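Search this site
Type and press enter
No results to show

Pre-session inspection checklist with comments: remote-controlled demonstrations, kitchen table station

September
By the bench safety coordinator, Prallden workshop

This checklist is for everyone who shows tasks to the arm at the Dağdelen station, by remote control or by moving it with the hands. It replaces the one-page version that was taped to the cupboard. The items are the same as before in most places, but I have written my comments under them, as many operators asked me what exactly I want to see before I sign.

Mark each item OK, FIX or STOP. FIX means you may continue after the repair and you write what you repaired. STOP means the arm stays without power until I or the second inspector have looked at it. Please do not leave an item blank. A blank item I must treat as STOP, and then the morning is lost.

Part A. Before power

A1. Emergency stop is in reach of the operator's free hand.
Result: OK
Comment: With the remote handle most people work right-handed, so the button is on the left. If you are left-handed, move the button to the other side and check that its cable does not cross the place where you stand. At the last inspection the button was in reach, but a coat was hanging over the chair beside it and touched the cable. I moved the coat.

A2. Emergency stop tested, pressed and released, by the person who will operate.
Result: OK
Comment: It must be the same person. It is not enough that a colleague pressed it at 8:30 and told you it was fine.

A3. Frame posts and brackets are tight.
Result: FIX
Comment: Test by hand first, then with the hex key. One bracket on the far side could be turned a little with the fingers. Tightened and marked with a paint pen, so next time we can see if it has moved.

A4. Gripper bolts and links, visual check and light pull.
Result: OK
Comment: Pull the fingers gently, one at a time. You should feel the same play in both. If one feels looser, write STOP. A loose finger lets an object turn in the grip, and the recording then teaches the arm a movement that we do not want.

A5. Wrist camera cable has slack in all positions of the wrist.
Result: OK
Comment: Turn the wrist slowly by hand to both ends. The cable should not become straight at any point. The tie must hold the cable without pinching it.

A6. Table mat lies flat in the work area.
Result: FIX
Comment: The mat has a curl along its edge. Where the arm works it is flat enough, but the curl can catch a low finger if the operator drives too far over. Please keep all objects well inside the mat. I have requested a new mat from Rallier, and until it comes the curled side counts as a no-go zone.

A7. Cables and power equipment are outside the reach of the arm.
Result: FIX
Comment: See the notes on the table layout in Part B. The cables are off the mat, which is the minimum. They are not tidy. I want them in a tray or in sleeves before the end of the month.

A8. No open drinks on the station table.
Result: FIX
Comment: This is the item which I write most often, and I will keep writing it. Cups for drinking belong on the shelf by the door. It does not matter if the cup is empty, because the next person cannot know this from their chair. The task mugs are props and nobody drinks from them.

Part B. Table layout for the task

The task this month has the internal name "Ikar breakfast". The operator drives the gripper to the mug, takes it by the handle, lifts it and hangs it on the mug tree. After that come the fork and the lemon slices. We record the mug part separately, as it is the heavy part and the one where things can break.

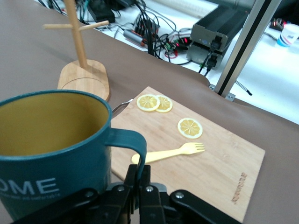 Wrist camera view, item B3: gripper fingers at the mug handle, cutting board and lemon slices behind.

B1. Mug is whole, with no chips or cracks on rim and handle.
Result: OK
Comment: Go around the rim and the handle with a fingertip. The teal mug is big and thick, and operators trust it too much. A ceramic handle can have a fine crack that you will not notice on the monitor, so the check is done at the table and with good light.

B2. Mug is empty.
Result: OK
Comment: Look inside from above. The yellow glaze is bright and this makes the check easy, you see at once if something was left in.

B3. Fingers come to the handle from a free direction.
Result: OK with comment
Comment: The handle reaches out over the cutting board, and the fork is lying low under it. Before you close, be sure that the fingers hold only the handle. If you go down too far, you can press the board or pinch the fork against it, and the force reading climbs quickly. My recommendation is to turn the mug so that the handle is over the bare mat, unless the session plan asks for a crowded table. When the plan does ask for it, drive the last part at slow speed.

B4. Cutting board does not slide.
Result: FIX
Comment: The bamboo board moves on the mat if the gripper pushes it from the side. Put the thin rubber sheet under it. The sheet is in the second drawer. Put the board back at an angle if the plan says so, the sheet works in any direction.

B5. Lemon slices are in place for this layout.
Result: OK
Comment: Three slices, two of them overlapping and one alone. The overlapping pair is intended, so please do not "correct" it between the takes. If you use real fruit, change it at the midday break and wipe the board and the fingers each time. Juice on the finger surface changes the grip on ceramic very much. Write in the log if the slices are real or artificial, I could not tell this from the old logs.

B6. Utensils are plastic, or are on the list of permitted metal items.
Result: FIX
Comment: The pale yellow fork is plastic and permitted. There was also a small metal utensil at the corner of the board, partly behind the mug, and only its edge showed in the wrist view. An object that the operator sees only by its edge must be taken away or moved into the open. Knives are never permitted on this station, also not blunt ones.

B7. Mug tree stands stable with one mug on it.
Result: OK
Comment: Hang the mug by hand on each peg that the task will use, one after another, and let go carefully. The base should not lift. If it rocks, turn the tree so that the loaded peg points along the long side of the base.

B8. Background equipment does not disturb the operator.
Result: FIX
Comment: On the white surface past the mat there are black cables in a heap, a terminal block with small red lights and a black housing with cooling fins. The arm has its soft limit before this area, and I have checked the limit again. My remark is more for the person. When you drive by the camera picture, red lights in the background take your attention in the wrong moment, and new operators ask if it is a warning. Put up the grey screen behind the mat when it is free. There is also a white paper cup in the far corner, so see again A8.

Part C. During the demonstration

C1. Speed scale is set to 19 percent for the first three takes.
Result: OK
Comment: After three clean takes the operator may go up. Do not go up after two clean ones and one "almost clean".

C2. Second person is present when the arm is guided by hand.
Result: OK
Comment: Guiding by hand means your fingers are between the links. The second person stands at the emergency stop and does not hold a telephone. For pure remote control one person is allowed, if the gate is closed.

C3. Grip force is limited for ceramic objects.
Result: OK
Comment: Use the profile with the name "ceramic". The profile "general" will also close on the handle, but it continues to squeeze when the operator holds the trigger – and under stress people hold the trigger.

C4. Operator says aloud "closing" and "lifting".
Result: FIX
Comment: Some of you find it silly when alone. Please do it anyway. The sound is recorded with the take, and it helps a lot when we cut the recordings later and look for the moment of contact.

C5. Break after 90 minutes at the latest.
Result: FIX
Comment: The log shows longer sessions. A tired operator makes small corrections all the time, left and right, and the arm learns these too. A short walk is enough, but you must leave the chair.

C6. A failed take is marked as failed at once.
Result: OK
Comment: If the mug slips, touches the tree hard or falls on the mat, stop, set the mark and write one line. Then repeat B1. The mug must be checked again also when it looks fine.

Part D. After the session

D1. Gripper is open and parked over the bare mat.
Result: OK
Comment: Not above the tree. When power goes off the arm sinks a little before the brakes hold.

D2. Objects are returned to the task box, mug wrapped in cloth.
Result: OK
Comment: The cloth was missing from the box and I have put in a new one. Fruit goes in the kitchen bin, not in the bin under the station.

D3. Finger surfaces cleaned and dried.
Result: OK
Comment: Lukewarm water and the soft cloth. Do not use the degreaser, it makes the rubber hard.

D4. Log is complete, with take numbers.
Result: FIX
Comment: Take 367 appears twice with different times. Both files are kept until the operator has told me which one is the right one. Please let the software give the number and do not type it yourself.

Open points from this inspection

Bracket on far side: tightened, check again at next inspection.
Mat with curled edge: replacement requested, no-go zone until then.
Cables behind the mat: to be placed in tray or sleeves this month.
Small metal utensil: to be removed from the layout, or moved forward and added to the list.
Paper cup: to the shelf by the door.
Double take number: waiting for answer from the operator.

The station is released for remote control with the "ceramic" profile. It is not released for guiding by hand until the bracket in A3 was checked a second time. If you disagree with a result, write it under the item with your initials and do not erase mine. I read all comments before the next inspection, and two of the changes in this version came from operators.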